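Kitchen check, Quartey building, staff kitchen, room 16
April 2022
Checked by Gunnel Sjögren

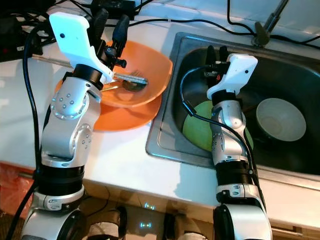

Kekeli Bawa asked that the sink be checked at the end of the day as well as in the morning, as bowls get left in it after lunch.

**Sink and counter**

- [x] Faucet shuts off fully, no drip
- [x] Drain runs clear
- [ ] Sink empty. *Two bowls in the basin, one green, one paler. Orange bowl with a fork and spoon in it left on an orange plate on the counter.*
- [x] Countertop free of cracks and chips
- [x] Sealant along sink edge. *Redone last year, holding.*

**Electrical**

- [ ] Cords kept back from the sink. *Black cables run along the back of the counter above it. Needs clips or a cable channel. Till to price.*
- [x] Outlet tester, both outlets pass
- [x] Breaker labeled

**Floor and trash**

- [x] Mat flat, no curled corners
- [ ] Bags off the floor and away from walkways. *Red plastic bag by the front edge of the counter. Find out if it is trash or somebody's shopping.*
- [x] Under-sink cabinet, no leaks

**Fire and first aid**

- [x] Extinguisher, tag 533, gauge in green
- [x] Fire blanket on hook
- [ ] First aid box. *Short of burn dressings, 2 left. Reorder.*

Open items go to Selorm Tetteh. Cable item to be closed before the May check. Same comment on dishes as last time, see sheet 69.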